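Mirdale Fleece Throw, Bright Pink
Item 616

I'll admit I bought the first one of these for myself, and then I ordered enough to sell (sorry, credit card!). It's fleecy on both sides, soft enough to nap under in January, and the pink is PINK. If you want dusty rose, Trovitura makes one, and Azadeh at the Fillow counter will happily dig it out for you.

The throw goes over a twin bed with plenty left to bunch up at the foot. Wash it cold, skip the softener, tumble on low. Mine has been through 27 washes and it's still fuzzy, though I do keep it away from the towels.

One thing I get asked a lot is lint. Dark knits and fleece are old enemies, so if you sort your black socks on the bed like I do, keep a lint roller in the nightstand.

$74 each, or take $13 off the second one if you order before 2nd March. Questions go to Nasrin Mirzaei, she answers faster than I do.
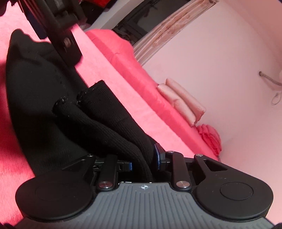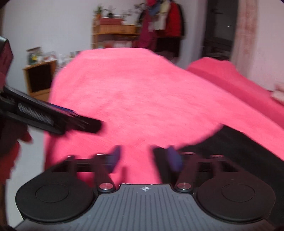

Bright pink fleece on the bed, both photos.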